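4.2 Product pages and the decision to buy

The second part of our study looks at how small merchants present their goods when the store is embedded in a larger platform. We worked with two storefront services, Zelden and Vurkora, which both allow a seller to show the same catalog on an own website and inside a partner's video page. From the sellers who agreed to take part, we kept 766 product pages for home goods. All pages were collected in October, before the holiday discounts started.

Jemal has argued in earlier work that buyers on embedded stores read less text and depend more on the first picture. Our data support this only in part. On Zelden, visitors who opened the full product text were more likely to finish the order, also when the price was high. On Vurkora the same relation was weak, and for wall decoration we did not find it.

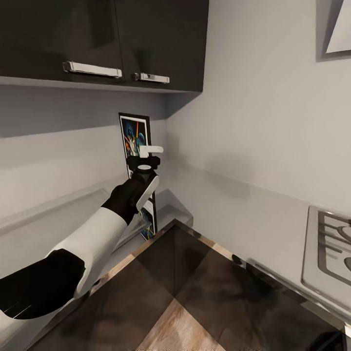
Figure 3. Poster in a kitchen setting, rendered.

One possible explanation is the position of the delivery cost. Vurkora shows it on the first screen, while Zelden shows it only after the text is opened. A visitor who opens the text may therefore simply look for the shipping price. We tested this with the help of one seller, Hellström, who moved the cost to the top of its Zelden pages for 6 weeks. The share of visitors who opened the text became smaller, but the number of finished orders stayed almost the same.

We cannot say if this result holds for larger sellers. Gemechu Jemal (personal communication) suggests that returning customers already know the delivery terms and should be studied separately. Our records do not make this possible, as neither service gave us account histories. The next section describes the interviews with the sellers.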